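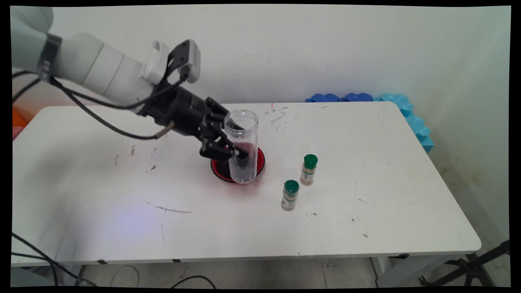 Search this site
Home Projects Reports Workshop hours Contact

Lelline kitchen helper - progress report to the Ferkberg fund
Period covered: September to December

Dear members of the fund,

I send you the second report on the Lelline project, which you support with 1430 dollars for equipment and materials. The work is done in the shared workshop on Campbell Street. In this report I describe what was built since the first report, how the money was used, and what I ask you to approve for the spring.

Purpose

For readers who did not see the application, I repeat it in short. Lelline should help a person with weak hands to prepare small things in the kitchen. It should take a jar or a container, bring it over a bowl, and put it back in a safe place. It is not planned that it cooks. The arm belongs to the workshop and stays there also after the project. What I build is the wrist part, the cable routing and the software that decides where to hold an object.

Work done on the wrist

In the first report I wrote that the camera bracket was bending. When the arm stopped fast, the camera moved a little and the position of the object was calculated wrong. The new bracket is shorter and has a second fixing point. It took more evenings than planned, because my first drawing put one screw where the wrench cannot reach it. I made this mistake two times, with two different screws.

The two fingers of the gripper are the same as before. I wanted to order longer ones from Gondberg, but the delivery time was nine weeks and I decided to continue with what we have. The fingers can hold the big clear container well if they take it near the middle. If they take it too near the rim, it turns between the fingers when the arm is moving. The software has now a lower and an upper limit for the height of the hold, and these limits are stored for each object.

The cables are still not finished. The main cable makes a loop under the arm, and on the side of the wrist a thin cable with a connector is hanging free. I will fix both with proper clips before any person from outside is invited to stand near the arm.

Objects on the table

I work with a small set of objects and I do not add new ones until the old ones are reliable. The set is the tall container of clear plastic, a round red bowl, and small spice jars with green caps. The red bowl is the easiest one for the camera. The color is strong and the shape is simple, so it is found from almost every side, also in the evening with bad light.

The clear container is the most difficult. The camera looks through the wall and sees what is behind it or under it, and the software then believes that this is the object. One time it reported a jar in a place where there was only the container, and the jar was standing behind it. I changed the method so that the software looks first for the rim, as an ellipse, and ignores for some seconds everything inside this ellipse. This helped a lot.
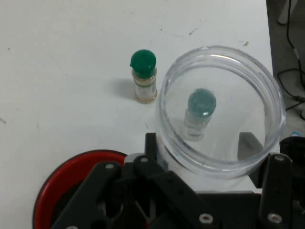

Green caps remain a problem in this method. When a cap is visible through the plastic, its shape is bent and its color goes more to blue, and the program sometimes makes two jars from one. For now I compare the view from the wrist with the view from the fixed camera beside the table, and only a jar which is found in both is accepted. It is slow. The arm waits at every comparison, and a person who wants to make dinner would not like this waiting. I have an idea to do the comparison while the arm is already moving, at low speed, but it is not tested.

The table itself has also some influence. It is white, but it is an old table with scratches and dark spots, and in October the program took a spot for a very small object. I did not want to paint the table, as a real kitchen has spots too. The program now ignores everything under a minimum size.

Test results

In November I made a series of 50 attempts with the clear container. The task was to take it, move it over the bowl, hold it there and put it back on the table. In 41 attempts the task was completed without help. In six the gripper closed too early and pushed the container away, and in 3 the arm stopped by itself at the safety limit. I count these last ones also as not successful, although the stop was correct.

The container was empty in the whole series. With content the weight changes and I expect other results, so please do not read the number above as a result for real kitchen use.

Money

Until the end of November 1097 dollars are spent. The largest part is the camera, then the material for the brackets (including the two wrong ones) and the workshop fee. The bolts and the clips were cheap. The receipts are in the same folder as last time, with the same numbering. The order for longer fingers is not in this sum, because it was not placed.

Delays

The plan says that tipping a container over the bowl should be working in December. It will not be ready. Lifting and placing took more time than I wrote in the application, and I prefer not to start tipping while the double jar error is open. My new date for it is February. I am sorry for the delay - the plan was too optimistic in this part, and I should have seen it already in the first report.

Next steps

In January I will finish the cable clips and test the comparison during movement. After this comes a new series with some rice in the container, first a little and then more. I would also like to try two more bowls in other colors, one of them white on the white table.

Request to the fund

I ask you to permit that the remaining money can be used for the longer fingers from Gondberg, which are listed in the application under a different item. The total does not change. If you agree before the end of December, I can order at once and the fingers will come in time for the tipping tests.

The workshop is open for visits in the evening from six o'clock. Please write two days before, so that the arm is free and not reserved by another group.

With thanks and best regards,
the builder of Lelline, Campbell Street workshop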